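Search products, guides and more
Search

Skestari Field Slate, second edition

If you've ever worked on an unscripted series, you know what the first week of the edit is like. Three camera operators, two time zones, a pile of cards with names like "misc" and a story producer who swears the good interview is in there somewhere. We make the Field Slate for that week, and we're really happy with how this second edition came out!

The Slate is a handheld logging unit for factual and reality shoots. It keeps time with your cameras and your sound recorder, and it lets the person on the floor mark a moment the second it happens. Press once for a beat you want to find again, press and hold to add a spoken note of up to 21 seconds. At wrap, the whole day comes off as one list your assistant editor can drop straight into the project.

Rafferty Sorensen built the first one for a renovation series called Edetti, where the crew was shooting in 6 houses at once and nobody's handwritten notes agreed. It was ugly (there was a lot of tape) but the story team fought over it. The unit we sell now has the same four buttons in the same places, so if you used one of the early ones your thumb will already know where to go.

What's new this time around

The battery is the big one. You now get a full shooting day plus the drive home, and it charges from the same lead as most wireless packs. The unit stores 900 marks before it asks you to offload, which even the chattiest competition show hasn't filled in a day. The screen is easier to read in sunlight, and the click of the buttons is much softer, after Valeriano Villanueva in our sound department pointed out that he could hear the old one on every lavalier within reach.
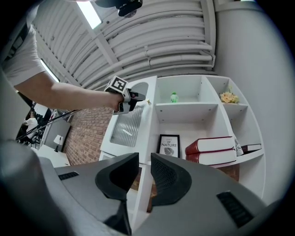
Can two people log the same scene at the same time?

Pair up to six units and each one gets its own color in the list, so you can tell the field producer's marks from the director's. Marks that land within 2 seconds of each other are shown side by side and left separate, and your editor can merge them later with one key.

We also changed how names work. You can load your cast list before the shoot and tag a mark with a person by turning the side wheel. Nipon Sombatkul tried this on a cooking special with a big family cast, three of them called Anna, and asked us for nicknames. You can now add nicknames!

In the box

Field Slate unit
Wrist strap and belt clip
Charging lead
Sync cable for sound recorders
Printed quick card (it fits in a call sheet folder)

Works with

The list comes off as plain text or as a marker file, and it opens in all the common editing programs. If your post house runs Quan for its transcripts, the marks line up with the text on import. Older Slates can join a set with new ones once they've had the September update.

Rental and purchase

Single units and sets of six are both available to buy, and rentals go out through Rorkus with a spare battery door in every case, as those do get lost. For a long run, write to Darnell Lindgren on the rentals desk with your shoot length and number of crews and he'll work out a set for you. Orders in before 2 p.m. leave the same afternoon.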